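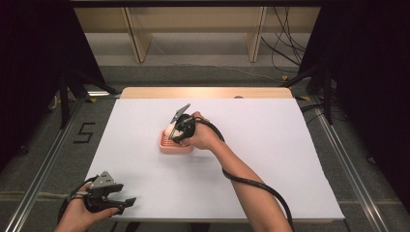
Pink tray on the white board.

HELP WANTED — seasonal soap and candle packers, Mostgate workshop

Posted 2018-04-11

We are looking for packers again. Season starts in August but we want people signed up and trained well before that. 18 spots. Last year they went fast so don't sit on it.

Who we are: Flondico, small maker of bar soap, bath salts and jar candles. Shop in front, workshop in back. We sell to gift stores and at fairs, plus the mail orders, which have gotten kind of out of hand. Hence this ad.

The work
Wrapping bars in paper, banding, labeling. Filling gift boxes to a list. Checking labels against the order sheet — right scent, right weight, right batch. Taping, stacking, rolling carts to the back door. Some sweeping at end of shift. Standing most of the time, stools at the label tables only.

You'll be on wrapping first. Everybody starts on wrapping. Candles after a week or two if your hands are steady and you want it.

Hours
Two shifts, six hours each. Mornings start at 7, afternoons at 1. Pick one, we can't do swaps every week, the schedule gets to be a mess. Minimum three shifts a week. Up to 5 if you want more and theres orders to cover it. Half hour break, paid.

Pay
Same hourly rate for all new packers, goes up after your first month. Rate is on the sheet at the front counter or ask when you call. Paid every other week. Training shifts are paid too, people always ask.

Also 6 free bars a month, your choice, seconds are unlimited within reason. Store discount for you and one other person.

What we need from you
18 or older
Able to lift a full carton, they are heavy, try one when you come in
OK with strong smells all day. Lavender and clove mostly. If perfume gives you headaches this is not the job, sorry
Reads a label carefully. Speed comes later
Closed shoes. Hair tied back. No rings or bracelets on the line
Shows up

Nice to have but not required: packing or kitchen or florist work before, some Spanish, own car (the bus stops running early evening, afternoon people take note).

Allergies — tell us before you come in. We use almond oil, goat milk, beeswax and coconut in nearly everything and there is no separate area.

How to apply
No resume needed. Stop by the shop and fill out the one page form, or call and we'll mail you one. Put which shift you want at the top, and the days you can't work. Two references, not family. A teacher or old boss or neighbor is fine.

Ask for Roya Ahmadpour, extension 293. If it goes to voicemail leave your name and number SLOWLY, twice. She calls back after the morning shift, usually by 2.

Address is 804 Omier Street, side door, the one with the green awning. Parking in the gravel lot behind, not in front of the bakery please, they tow.

Everyone who turns in a form gets a call either way. Might take us a couple weeks. Returning packers — you don't need to re-apply but do let Roya know your shift, we are still missing replys from half of you.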